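Flonitley Blanket Folding Notes

README

Contents of this folder
Why blankets
Words we use
Starting state
The folding task, step by step
What counts as folded
The files
Notes on the fabrics
Known problems
How to add your own notes
License and credit

Contents of this folder

Flonitley is a small collection of written notes and pictures about folding soft household things, mostly blankets and throws. Each record begins with a blanket in a heap and ends with a blanket that is folded, or with a blanket that we stopped folding. We keep both kinds. The first version had only towels and pillow cases, which are easier, and those are now in a separate folder called Avel. If you are looking for flat cotton items, please go there first.

This README explains how the blanket part is organized and which words we use in the labels. It is written for people who want to read the records, compare them, or write their own in the same form. English is not my first language, so if some sentence is not clear, please open an issue and I will correct it.

Why blankets

A towel has a clear edge and a blanket often does not. When a thick blanket lies in a heap, the corners are inside, under, or behind. The person who folds it at home does not think very much about this. She takes any part, shakes it, and the corners come out by themselves. When we tried to write down this simple thing as a series of small steps, we found many places where our words were not enough. "Take the corner" means nothing if there is no corner to see.

Plush is also a special case. It is thick, so each fold adds height, and the pile on one side slides on itself when you push. A printed plush blanket is somewhat easier to describe, as you can use the print to say where you are. A plain one in one dark color gives you only folds and shadows.

Words we use

Heap: the blanket has no flat part bigger than a hand.
Spread: most of the blanket lies flat, but small wrinkles are allowed.
Pinch: a fold of fabric is held from two sides, not at a true edge.
Corner hold: a true corner of the blanket is held.
Lift: some part of the fabric is raised from the floor while the rest is lying.
Half: folded one time, edge to edge.
Quarter: folded two times.
Small things: anything else lying on the floor that does not belong to the blanket.

Please do not use "crumpled" and "heap" as two different labels. We did this in the beginning and it made much trouble. In the free text you can write as you like, but in the label field only "heap" is correct.

Starting state

Every record has a starting state with three lines: the state of the blanket, the position of the blanket on the floor, and the small things. The position is written from the side of the person who folds, so "back" is far from you and "front" is near to you.

The small things need a line of their own. In our older records they were not written, and afterward it was hard to say why a fold was made so far to the back, or why the blanket was not pulled forward in one move. A cap or a clip under a thick blanket makes a bump which you find only at the last fold. 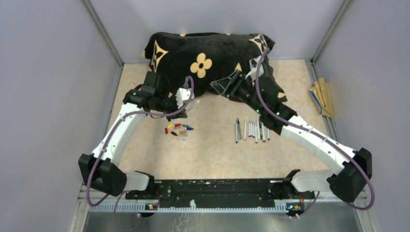 4 min read

The starting line for this record is: heap, back center, small things present. The blanket is black plush with tan motifs, and the small things are marker caps in several colors on the beige floor. The action label is "pinch" together with "lift", as the lower part on the right is raised by a fold of the fabric. It is not labeled "corner hold". Please be strict with this difference in your own notes, also when you have a feeling that the corner must be near.

For the print we write the motif that is nearest to the middle of the visible surface. In this record it is the large flower with four petals and a black center. A pointed star is on the fold at the left, and it can be used as a second reference. We do not try to name every shape, only those which are needed to follow the fabric from one note to the next.

The folding task, step by step

The instruction for all blanket records is the same:

1. Move the small things to the side if the blanket will be spread over them.
2. Find an edge. Begin with a pinch on the top of the heap and lift it until some part opens.
3. Change from the pinch to a corner hold when a corner is visible.
4. Spread the blanket with the printed side down.
5. Fold to half along the long side. Press the air out with a flat movement from the fold to the open edge.
6. Fold to quarter.
7. Leave the blanket with the closed fold to the front.

Step 1 can be done later if the heap is far enough from the small things. Then write "small things: left in place" and continue. Step 4 can be difficult with a large blanket, and it is permitted to spread only one half, fold it, and then pull the rest from below. We call this the short way. It must be written in the record, because the wrinkles at the end are different.

If a pinch opens nothing, release it and take another place. Do not shake more than necessary. With plush, a strong shake often turns the fabric over, and then the side of the print is lost from your notes.

What counts as folded

We use a score from 0 to 5, given by looking at the final state only.

5: quarter, edges meet well, top is smooth.
4: quarter, one edge is visibly shifted.
3: quarter, wrinkles inside or more than one edge shifted.
2: half, in any quality.
1: spread, but no fold was made.
0: still a heap.

A blanket which is rolled receives no score. Some people like to roll their throws and it is a good method for a basket, but it is a different task. Write "rolled" in the free text.

Please give the score before you read the notes of the steps. After you have read how much work was in it, you will give one point more. I did it myself many times.

The files

records.csv: one line for each record, with the starting state, the labels and the score.
fabrics.csv: one line for each blanket, with the color, print, feel and approximate thickness.
notes/: the free text, one file for each record.
pictures/: pictures that belong to the notes.
Beltis/: a small set of records with two blankets in one heap. These are not finished.

The names in records.csv and notes/ are the same, so you can match them directly. The list in fabrics.csv is sorted by thickness, from thin to thick. The comment field can have up to 100 characters. Longer text belongs in notes/.

Empty fields mean that we did not look, and a minus sign means that we looked and there was nothing. It is a small difference but it is important for the small things, as an empty floor is also information.

Notes on the fabrics

Plush: thick, holds a pinch well, hides its edges. After the second fold the stack wants to open again, so the last press should be slow.

Fleece: light and quite easy. It collects hair from the floor, so clean the floor first. A fleece throw will often score 5 at the first try.

Knitted: the loops can catch on fingernails and rings. Lift with the flat hand where it is possible. It stretches, and the half fold is rarely straight.

Woven cotton: very similar to a towel. It is kept in this folder only for comparison.

Quilted: the seams decide where it bends. Follow them, also when the fold is then not exactly in the middle.

Known problems

The label "spread" is used unevenly. In the early records it also covers blankets with one corner turned under. I have started to correct this, but the work is slow.

The side of the print is missing for most of the dark blankets. On a black plush with a tan print you can usually see it, on a plain black one I was not able to decide.

The position words are coarse. There is only front, center and back, combined with left and right. A blanket which covers the full floor is written as "center".

The Grecu list of fold names, which we used for the first draft, has different meanings for half and quarter. Please do not mix the two lists. If you find a record with the word "third", it comes from there and must be changed.

How to add your own notes

Copy the file notes/blank.txt and fill it from top to bottom. Write the starting state before you touch the blanket. Use the words from the list above in the label fields and your own words in the free text. Short sentences are welcome. If you fold on a bed or a sofa and not on a floor, write it in the comment field, because a soft surface changes the pressing step a lot.

One record is for one blanket and one try. If you begin again from a heap, it is a new record, even when only a minute has passed.

Send the changes as one request for each fabric. Large mixed requests take me a long time to check, and I prefer to read them in the evening with the table open at the side.

License and credit

The text and the tables can be used and changed freely if you mention Flonitley. For the pictures the same rule applies. The next change planned is a better list of position words, and after this the two-blanket records in Beltis will be moved into the main table.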